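From: Mahlet Workneh
To: Dulano Street Supper Club list
Date: February 2023
Subject: Re: [supper] noodle night, and can we please talk about broth

Hi all,

Sorry for the long one, I'm home with a cold and a big pot of stock on the stove, so you get the full benefit of my opinions. Callonier wrote:

> I tried the chicken broth from the last handout and mine came out cloudy
> and kind of flat. I simmered it for 5 hours like it said. My grandmother
> never measured anything and hers was always clear as tea. Am I
> supposed to be skimming the whole time? Also is it OK to put the salt in
> at the start? And what are we doing about noodles, because last time
> they were glue by the second sitting and I don't want to be the one
> standing there with the colander again.
>
> Callonier

Okay, first, cloudy isn't a crime! Some of my favorite soups are as cloudy as dishwater and taste wonderful. But if you want it clear, my guess is your pot was boiling harder than you thought. On my old stove the lowest setting still gave me a rolling boil, and I fought with it for years before I bought one of those cheap metal heat spreaders. You want a bubble coming up here and there, lazy, like it can't be bothered. If the whole surface is moving, the fat gets knocked around and mixes in and there's no getting it back out (well, there is, with egg whites, but I'm not doing egg whites for a church basement).

Skimming: do it for the first half hour, when the gray foam comes up, and then leave it alone. I used to hover over it all afternoon with a spoon and I don't think it made one bit of difference.

Flat is a separate thing. Five hours is plenty for chicken. What I'd look at is how much water went in. The handout says to cover the bones, and people read that and fill the pot to the top. Mine has the water just over the bones, a couple of fingers, and I only top it up if they start poking out. Throw in a pound of wings if you can get them, they do more for the body than anything else I've tried. And no, please don't salt at the start. It cooks down and you can't take it back. I salt in the bowl, or close to it.

Amundsen asked me off list about freezing it ahead, and yes, please do. Flat containers, lids on tight, leave some room at the top. I thaw mine overnight in the fridge. Write the date on the thing, because I have a tub in my freezer right now that could be broth or could be apple juice and I'm a little scared of it.

Now the noodles. We had 81 bowls go out last time and I think every one of us learned something. Cooking them all up front was my idea and it was a bad one, I'll own that. What I'd like to try is cooking in small batches, taking them off a minute early, rinsing them cold, and giving them a quick dip in hot water right before they go in the bowl. The rinse feels wrong if you grew up on spaghetti, but it stops them from sticking together. I tried it at home with the thin wheat ones and they held up fine for 50 minutes, which should get us through the line.

For the table, I'd like each place to get chopsticks along with whatever else people are comfortable eating with. The kids get frustrated, my brother-in-law gets frustrated, and soup goes cold while everyone is being polite about it.
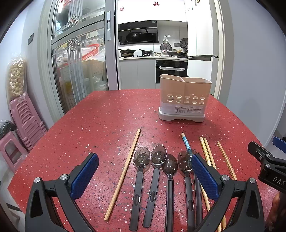
WHO'S BRINGING WHAT

Broth: me, Callonier, and Amundsen. That makes 3 big pots. If yours still comes out cloudy, bring it anyway and we'll call it the country style.

Noodles: I'll pick them up at Kolier on my way in. They had the thin ones in the big bags last week, and if they're out I'll get the flat ones and we'll cook them a bit longer.

Toppings: still wide open. Scallions, soft eggs, greens, mushrooms, corn if you must. Please have things chopped before you get there, the counter by the sink is tiny and we were all elbowing each other last time. Someone please bring something hot and crunchy! The chili oil was gone before I got to sit down and I'm still sore about it.

Bowls: the deep ones are in the cupboard to the left of the stove. They need a rinse before we use them, they've been sitting in there since the fall.

One more thing on the vegetarian pot. I've been making one with dried mushrooms, a piece of kelp and a burnt onion (cut it in half, face down in a dry pan until it's really black), and I like it better than the chicken some days. Pull the kelp before the water boils or it goes slimy. I can make that too if someone else takes over one of the chicken pots. Otherwise I'll hold it for the April supper.

Write back to the list and not just to me, please, so we don't end up with four people bringing eggs.

Going to go blow my nose and check the stove.

Mahlet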